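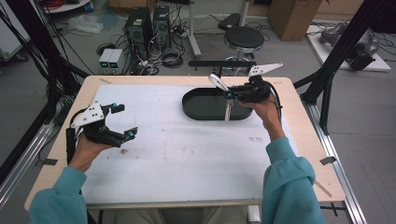
Tukorura Community Dye Garden – your questions answered

Last updated Saturday, February 16, 2019

Do I need to have dyed anything before?
Not at all! Plenty of the people who come along to our beginner days have never so much as tie-dyed a T-shirt, and they go home with something they're happy to wear. If you can stir a pot of soup you'll manage.

What should I bring?
Old clothes, closed shoes, lunch and a water bottle. We have aprons, but they've had a long life and some of the ties have gone, so bring your own if you've a favourite.

Can I dye something from home?
Yes, as long as it's cotton, linen, silk or wool and weighs no more than 500 grams dry. Polyester won't take our plant colours, I'm sorry to say, and a blend will come out paler than you'd hoped. Please wash it first in plain detergent, without fabric softener.

Which plants do you grow?
Madder, weld, woad and coreopsis in the long beds, with marigolds wherever there's a gap. We also collect fallen eucalyptus leaves along the Wolmont track – they give a lovely rusty orange on wool, though it varies from tree to tree and we can't promise you a particular shade.

Will the colour fade?
A little, over the years, as most natural colours do. Wash by hand in cool water and dry in the shade. Madder holds on beautifully. Coreopsis is a bit more sensitive, and can shift in colour if your detergent is a strong one.

Can I bring the kids?
Children over eight are very welcome with a grown-up. The little ones might prefer our flower pounding mornings in the July holidays, when there are no hot pots about.

How do I find you?
We're at 364 Fallahi Road, behind the old Darivon packing shed. Parking is on the grass, and if it's been raining, stay up near the fence or you'll be asking us for a push.

What if I have to cancel?
Let us know at least 2 days before and we'll move you to another workshop at no charge. After that we've generally soaked the fibre and picked the flowers, so we can't refund, but you're welcome to send a friend in your place.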